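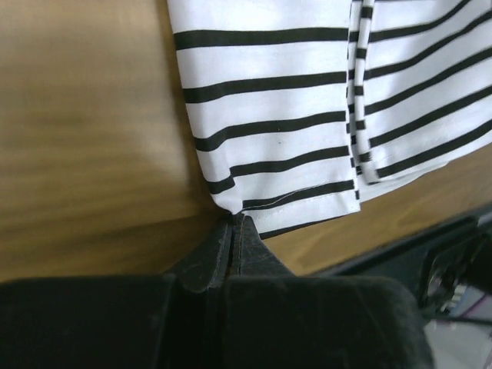

January, build 979, afternoon

Playtest of the siege map went ahead on the new pathing branch. Ran Flosmont as the defender in every match because that faction has the most wall units and shows the gate bug fastest. Marsden attacking for the first half, Drarnness after that.

Frame rate first. Steady 60 on the open field with both armies deployed. It dips when the second wave reaches the ditch, and with the unit cap raised to 2,000 it drops to 18 as soon as the ladders go up. Turning off banner cloth made no difference I could measure. Turning off corpse decals helped a little. Did not try both off together, should do that next.

Gate bug is still in. Sequence is the same as in the last build: ram breaks the gate, first regiment goes through, second regiment stops on the threshold and turns to face the wall. If you select them and give a move order past the well they go. Attack orders do nothing. Saved a replay from the third match, it's in the siege folder with the word gate in the name.

Drarnness cavalry will now dismount for ladders, as asked. They don't get back on the horses afterward. The horses stand in the field and still count as a unit for morale, so the attacker holds out much longer than they should. Logged it as medium.

Campaign side, quick look only. Loaded the Toltero start and played as far as the first winter. River crossings cost movement again. The trade screen still shows last turn's grain price until you close it and reopen it. Autosave fires before the AI turn instead of after, so a crash during the AI turn costs you nothing but you have to sit through it all again. I'd leave it like that unless someone objects.

Sound: arrows on stone and arrows on wood are swapped on the inner wall. Horn for reinforcements plays twice if both sides get them in the same second.

Changed in my local copy, not committed:
ladder climb time up slightly
tower range back to the old value
Marsden spear upkeep down by one

The tower change feels right. The upkeep change needs a full campaign before I trust it – please don't merge it from my folder.

To do: decals and cloth off together, gate test with the ram destroyed halfway, same map with Marsden defending.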